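Wednesday, late

Slept badly again, and I blame the soup, though Li-hua swears there was hardly any chili in it. Mom's letter came at last, three pages, mostly tomatoes (bless her!), and I read it twice over toast before the bus.

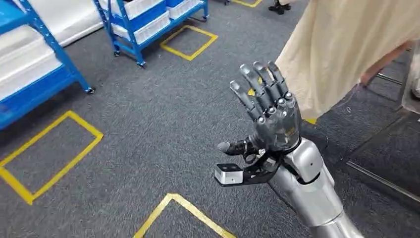
*Fingers up, thumb out.*

Called Kai at lunch and we talked for 30 minutes about the lake in December, whether the cabin will be warm enough, and who gets stuck with the squeaky bed. I'd dearly love to go.
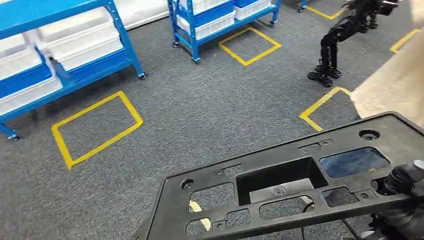 *Blue shelves, white bins, yellow tape on the carpet.*

Must write back to Mom before bed, and ask for her pickle recipe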